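Threads > Home & Money > Moving

Filed under: Renting, Small Spaces, Moving Costs

March 23, 2025

We finished moving from the Ondunar apartment to the one on Purkar Street last week. A few people asked what it cost and what I would do differently, so I'm putting it all in one thread.

Distance was 8 miles. Two bedrooms to one bedroom, third floor to second floor, no elevator in either building.

Total for the movers was $2,101. That was a crew from Drarudska with one truck. The first quote I got from them was $2,567, and it came down after I told them the couch and the big bookcase were not coming.

If you are getting rid of furniture, do it before you ask for the quote. I did it backward and had to send the list twice.

22 replies · 66 likes

Boxes. I used 66. I had planned on fewer. Books took up more of them than the whole kitchen did. Small boxes for books, always. I packed one medium box full of cookbooks and could not lift it off the floor.

I did not buy most of them. The liquor store gives them away in the morning before they break them down. Ask at the register.

Tape is where I went cheap and regretted it. The thin kind splits down the middle and you spend your evening picking at the roll with a fingernail. Went back and bought the heavy kind on the second day.

Label the side of the box, not the top. Once they are stacked you can't read the tops. I wrote the room and one or two things inside, like "kitchen, pans, colander."

The old landlord wanted the nail holes filled. Spackle, putty knife, let it dry overnight, sand it lightly. I did the hallway one evening and the bedroom the next. Still waiting on the deposit.

9 replies · 31 likes

Internet. Majimbun said the transfer would take one day and it took four. I used my phone for work in between and went over my data. Call them two weeks ahead if you can.

Mail forwarding took a few minutes online. The bank, the insurance and the pharmacy all needed separate calls anyway.

Someone asked about parking for the truck. The city sells a temporary permit and you tape the signs up yourself. Take a picture of the signs once they are up, with the street number in it.

The new kitchen has four drawers. The old one had nine. I gave away the second set of measuring cups, the fondue pot and most of the mugs. So far I have only missed one mug.

We are down to the last few boxes and they are all the kind marked "misc." I'm opening one a night. Last night's was extension cords, a bike pump and three lamps with no bulbs.
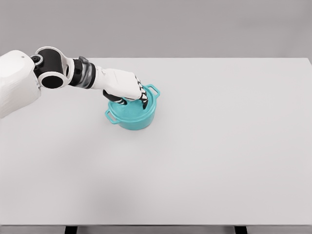 Tonight's box is supposed to be the bathroom stuff, and I hope the shower curtain rings are in it. I'll add the deposit amount to this thread when the check comes.

14 replies · 8 shares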